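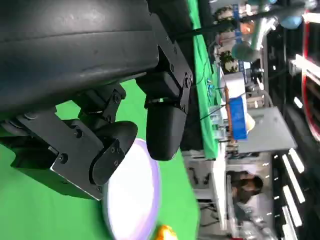

A reader from Zadwood writes that a cloth on the kitchen table is more trouble than it is worth: plates drag on it, crumbs get under it, and after one summer the green has gone patchy where the dishes stand. The same reader asks whether a wipe-clean covering would be any better, and whether white plates should be kept off coloured cloth altogether.

The short reply is that most of this comes down to fit, fixing and washing. The notes below apply to any coloured covering on a table used daily for setting out and clearing plates.

Measuring

Measure the table top and not the old cloth, which may have shrunk. Add the drop twice, once for each side. A drop of 14 cm is enough for a work table. A longer one looks better at dinner but catches on knees and chair arms. For a round or oval table, measure the longest and the shortest width and cut a paper pattern first -- newspaper taped together will do.

If two tables are to be covered alike, buy both lengths from the same roll. Greens and reds vary between dye batches, and the difference shows more in daylight than it does in the shop.

Stopping it from sliding

A plate set down near the edge of a loose cloth will travel with it when the cloth is caught. Three methods work, in order of cost:

Clips. Spring clips suit tops up to 3 cm thick. Fit two to each side. The Penement clips we use are plain steel and have marked a painted edge, so put a strip of felt under the jaw.

Underlay. A thin rubberised mesh, cut 2 cm short all round. It deadens noise as well. Do not leave it on a waxed or freshly varnished top; it will stick within a few weeks.

Sewn weights. Curtain weights in the corner hems. Remove them before machine washing.

Smooth coverings

Coated cloth wipes clean but has its own faults. Fold lines stay in it. Roll it on a cardboard tube, coated side out, and leave it flat for a day before fixing it down. Creases already present can be eased with a hair dryer on the low setting, held 20 cm away and kept moving. Do not iron the coated side.

Hot pans need a stand. The coating softens well before it looks damaged, and the first sign is usually a dull ring.

Colour transfer

Strong colours can come off on pale china, mostly when the cloth is new and there is water under the plate. To test, wet a white rag, press it on a corner for a full minute and look at the rag. If there is colour on it, wash the cloth separately and test again. Two washes cleared the last one we had. One bought in August never cleared, and is now a dust sheet.

A faint stain on the foot ring of a plate can be taken off with bicarbonate of soda and a little water, rubbed on with a soft cloth and rinsed. Avoid scouring powder on painted or coloured rims. The rim colour on many plates lies over the glaze and will wear.

Grey marks on white plates are a separate matter. They are metal from cutlery, and a cream cleaner for ceramic hobs removes them.

Lifting and setting down

Lift plates clear of the surface. Dragging roughens a woven cloth and scores a coated one, particularly where the foot ring is unglazed. Run a fingertip round the underside of each plate; if it feels like fine sandpaper, rub it down with wet-and-dry paper, used wet, and rinse off the slurry.

Keep plates a hand's width in from the edge while working.

Washing and storing

Cotton: 40 degrees, inside out, with a detergent for colours. Dry in shade. Direct sun was almost certainly the cause of the patchy cloth described above, with the dishes shielding some areas and the rest fading.

Coated: wipe with warm water and washing-up liquid, then with clean water, then dry. Detergent left on the surface goes tacky.

Store cotton folded in thirds one time and quarters the next, so the creases fall in different places. Ours are kept in a Drustar box under the bench -- any lidded box will serve, provided the cloth goes in fully dry. A damp one will spot with mildew in around 14 days.

Page last revised December 30, 2018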